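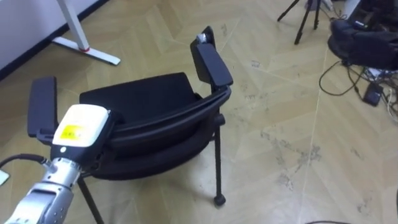 Task chair with armrests, black, on a herringbone floor.

Burilell Floor Finish for Wood and Parquet

Burilell is a clear, water-based finish for indoor wood floors that get daily use. It was made for home offices, hallways and small studios where chairs, carts and foot traffic wear the same few spots over and over. It dries matte and does not yellow pale woods.

One can covers 474 square feet in a single coat. We recommend two coats for living areas and three under a desk. Stir the can well before use and again halfway through -- the matting agent settles to the bottom. Do not shake it.
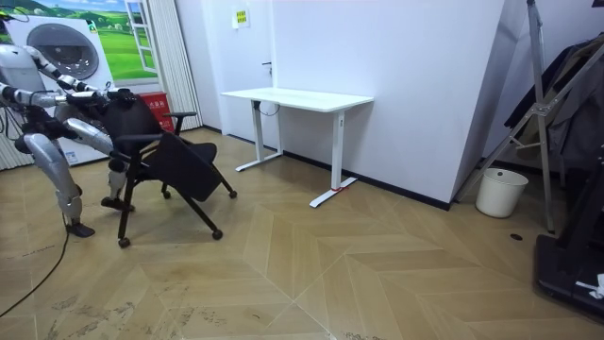
Scratches from furniture are the most common complaint we hear about finished floors, and most of them come from grit stuck under a leg or caster. Sweep first, then move the piece. Take hold of a chair by the top of the backrest when you shift it, and keep it upright if it has wheels. Heavy items should be lifted by two people or slid on a felt blanket. Put nothing back on a fresh coat for 36 hours, and wait a full week before laying rugs or mats.

Preparation

Sand to 120 grit, vacuum, and wipe with a damp cloth. Old wax has to come off completely or the finish will not bond. On oily woods, use Aduveo Primer first and let it dry overnight. Herringbone and other patterned floors should be sanded with an orbital machine, as a drum sander will cut across the grain on half of the boards.

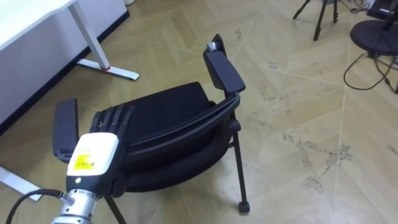

Black office chair with a small caster on a thin metal leg.

Application

Use a short-nap roller and work toward the door. Keep a wet edge. Room temperature should stay between 60 and 80 degrees. If you see bubbles, you are rolling too fast. 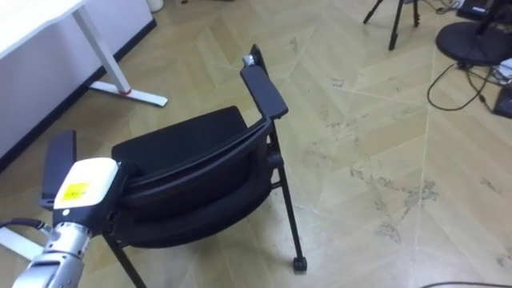
Recoat after four hours with a light sanding in between. The last coat needs no sanding. Clean tools with warm water before the finish sets.

Sizes and Colors

Sold in one size. Available in Clear Matte, Clear Satin and Grønli White, a slightly tinted version for pale floors. Orders of 47 cans or more ship by freight and need a loading dock or a lift gate.

Related Items
Aduveo Primer for Oily Woods
Curnora Floor Soap, Unscented
Curnora Felt Pads, Box of 1,000
Short-Nap Roller Covers
Grønli White Touch-Up Pen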